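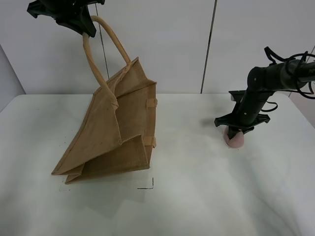 Tote bag held by its handles, second arm over the pink object.

Print | E-mail this message
April, Cellstead software list

> Does the Pap planner still
> hold one arm while the other
> closes its gripper?

It does in release 14. Members at Bundinlow are asked to test the new branch, in which the 2 arms are planned together. Please set the handle grasp timeout to 802 ms before the first run and send logs to this list.

Software Office, Trirkimbridge

Contact the list owner | Back to top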